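Kumeck Stick-On Tire Pressure Display for Motorcycles
Item 2117

Two cap sensors and a small bar-mounted screen, for bikes that left the factory with no pressure readout. We stock it at Stelelstead because riders keep asking, and we have our doubts about some of what's printed on the box.

Kumeck says the sensors are "dealer accurate." Adebayo Uzor in our shop checked a set against his own gauge one Tuesday, cold tires, and the rear read low. Close enough to warn you of a slow leak. We wouldn't set pressures by it.

The box also promises 10 years from the sensor batteries. Kumeck hasn't sold this model anywhere near that long, so make of that what you like.
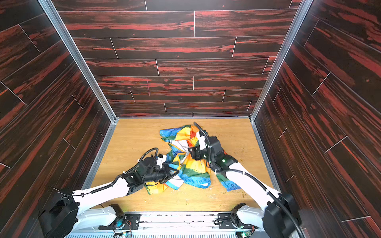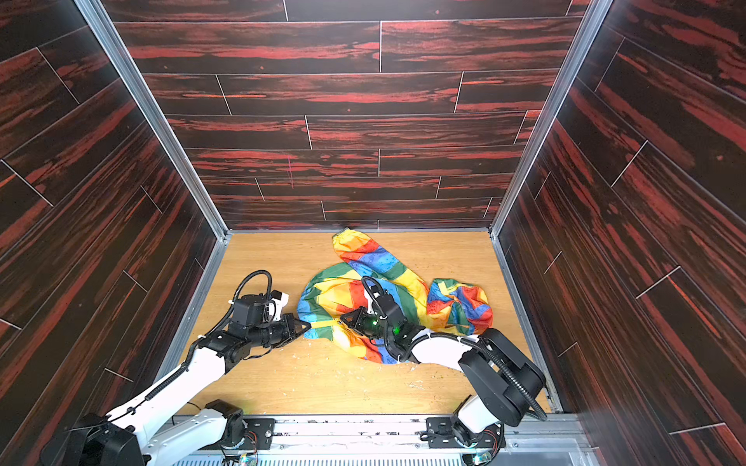
Fitting: screw the sensors on by hand in place of the valve caps. If you have rubber stems, think about metal ones first. The extra weight at speed bothers us more than it seems to bother the maker.

The screen takes power from any switched 12-volt lead. It does not talk to your bike's own dash, whatever the Omell forum tells you. Yavuz Kaplan tried it on two bikes with the Mahama adapter and got a blank menu both times.

The low-pressure alarm is a red light with no sound. You may miss it in bright sun.

In the box: screen, two sensors, bar clamp, power lead, lock nuts
Spare sensor: item 268, sold singly
Not for use with tubes
Returns accepted if the sensors have not been fitted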